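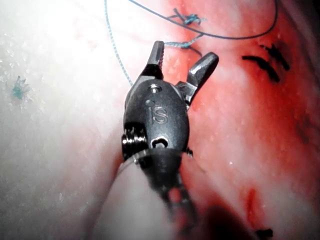

How to Write a Comment on a Local Climate Plan (and Get It Read)

If your town or county has put out a draft climate plan, there is probably a window of a few weeks when anyone who lives there can send in a comment. Plenty of people mean to do it and never do, and I was one of them for years! The plan looks long, the language is stiff, and by the time you've found the right page the kids want dinner. So let me walk you through the way I do it now, which takes me an evening and a pot of tea.

Step 1. Find the draft and the deadline

Look on the county website under "planning" or "public notices." Write down the closing date and the closing time too. Ours in Arain closed at noon on a Friday, and I know of at least one lovely long letter that arrived at suppertime and didn't count.

Step 2. Read only the parts you care about

You do not have to read the whole thing. The Arain draft ran to 56 pages, and I read the summary, the chapter on buses, and the table of actions at the back. The table is where the promises live, so if you only have half an hour, spend it there. Look for who is supposed to do each thing, by what year, and whether there's any money next to it. A blank in the money column is well worth a comment all by itself.

Step 3. Pick two or three points

I know it's tempting to say everything (I have a drawer full of everything), but two or three points are plenty. Mine last time were the bus to Girkska, shade trees along the school route, and help for renters with old furnaces.

Step 4. Write each point the same way

Give the page number, say what the plan says now, and then say what you'd like it to say. Something like this:

"Page 31, action on bus service. The draft says the county will explore evening service. Please change this to say evening service on the Girkska route will start within 2 years, and name the department in charge."

Then add a sentence or two from your own life. If you walk home from the last bus in the dark, say so.
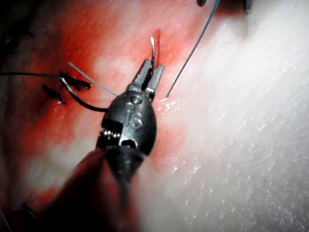 Razia Mengal: I'd put the personal part first and the page number second. When I wrote about my mother's apartment in the heat, I got a call back, and the year I sent only page numbers I got a form letter.

I've since tried it Razia's way and I like it, so do whichever feels more like you.

Step 5. Send it and keep a copy

Email is fine. Put the name of the plan in the subject line and your street or neighborhood at the bottom, and save whatever confirmation comes back. When the final version is published, look up your pages and see what changed. If your point was left out, the hearing before the vote is your next chance, and you can read your comment aloud there nearly word for word.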